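Search this site Enter keywords Search

Brostthorpe Housing Repair Program
Progress report to the Rana Fund
July 19, 2026

1. Where the work stands

This report covers the period since our January report. The grant pays for damp treatment, ventilation and kitchen and bathroom repairs in older rented homes in Brostthorpe. We set out to finish 66 homes by the end of the grant. The survey stage is complete, the damp treatment is mostly complete, and the kitchen and bathroom repairs are a little behind the plan we sent you. We explain the delay in section 4.

The homes are in two groups. The larger group is the terraces on the north side of town, built without any cavity in the outer walls. The smaller group is the Ukitz blocks near the rail yard, which have cavity walls but very poor airflow. We treat these as separate jobs with separate crews, and the costs are recorded separately in the accounts we sent with the last claim.

2. Damp and ventilation

In the terraces, most of the damp on the ground floor came from outside. Soil and paving had been raised over the years until they sat above the damp course, and several downspouts emptied straight onto the path. The crew lowered the ground where they could, cut a gravel strip along the wall where they couldn't, and replaced the downspouts. Inside, they took off the worst plaster to waist height and left the walls bare before replastering.

We had planned to replaster after four weeks. In many homes the meter readings were still too high at that point, so we extended the wait to seven weeks. Tenants were told in writing. Some were unhappy about living with bare walls for that long, and we understand why. We offered a small rent credit for each extra week, paid from our own funds and not from the grant.

In the Ukitz blocks the problem is moisture made indoors. The bathrooms have no windows and the original ducts were blocked or had never been connected. We fitted continuous low-speed fans in every bathroom and kitchen, and cleared or replaced the ducts. The fans are from Rekis. They were the second cheapest of the models we priced and the quietest of those we tried in the empty unit on the ground floor. Noise was the main reason tenants gave for switching off their old fans, so we put weight on this.

Humidity loggers are in place in the Ukitz homes. They have collected 2,501 hours of readings so far in total. That isn't enough to report a result, partly because most of it was collected in mild weather. We'll send the winter readings with the final report.

3. Kitchens and bathrooms

Base cabinets were the most common repair after damp treatment. In the older kitchens, the units stood directly on the floor against an outside wall, and the back panels and bottom shelves had gone soft. Where the doors and counter were still sound we kept them and rebuilt only the box behind. This saves money, and tenants have told us they prefer it to losing the kitchen for a week. Where the counter had swollen at the sink cutout, we replaced the full run. 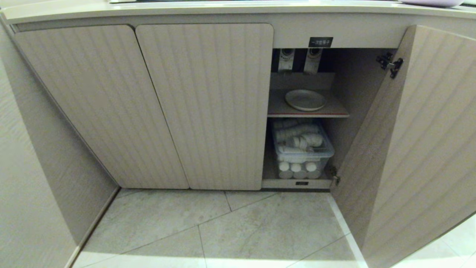 Low built-in cabinet with fluted, light wood-grain doors and a pale countertop.

The average cost of a kitchen repair has been $1,657, including labor. The figure in our original budget was lower because it assumed that more of the plumbing could stay as it was. In practice, shutoff valves in the terraces are often seized, and once a cabinet is out it makes sense to change the valve. We now include this in every job. We also seal the pipe openings at the back of the cabinet, where mice have been getting in — a complaint that came up in the tenant survey more often than damp did.

Bathroom repairs are simpler. They consist of resealing tubs, replacing split flooring and fitting new supply lines where the old ones leak. A crew of two can normally do a bathroom in a day. Two bathrooms in the terraces need a new subfloor and will take longer.

4. Delays

There were three causes of delay. The longer drying time has already been described. The second was a late delivery of duct parts for the Ukitz blocks, which held up the fan crew for 12 working days. The third was access. In several homes, tenants work nights or care for a relative and could not have a crew in during normal hours. We started an early evening visit twice a week in response, and missed visits have dropped.

We do not expect to ask for more time. If the remaining terraces dry at the same rate as the first ones, the last kitchen should be finished with about a month to spare. If they do not, we'll write to you before the next claim is due.

5. Spending

Spending is within the total but not within every line. Materials are over by $3,055, nearly all of it plumbing parts and plaster. Travel and equipment rental are under, as we bought two dehumidifiers secondhand and no longer rent them. We ask for your approval to move the unspent rental money to materials. No change to the total is requested.

The contingency has not been touched. We would like to keep it for the two subfloors and for any chimney work, as one stack on the north side is letting in rain and we don't yet have a price for it.

6. Tenant contact

Every household gets a visit before the work, a phone number during the work and a follow-up visit after it. The follow-up visits are running late. The same two people do the first visits and the follow-ups, and the first visits have had priority. From next month one of them will do follow-ups only.

Comments so far are mostly about dust, parking and the length of time walls were left open. Several tenants asked for written instructions for the new fans. We have put together a single page covering how to clean the grille, what the boost switch does and roughly what the fan costs to run. It has gone to all the Ukitz homes and will be left in the terraces as each kitchen is finished.

7. Next period

Replastering in the remaining terraces comes first, followed by the outstanding kitchens on the same streets. The fan crew has a short list of return visits in the Ukitz blocks, mainly to balance airflow on the top floors. After that they will move to the terraces and fit kitchen fans there. We'll get a price for the chimney stack and send it to you with the next claim, along with the updated budget sheet if the transfer in section 5 is approved.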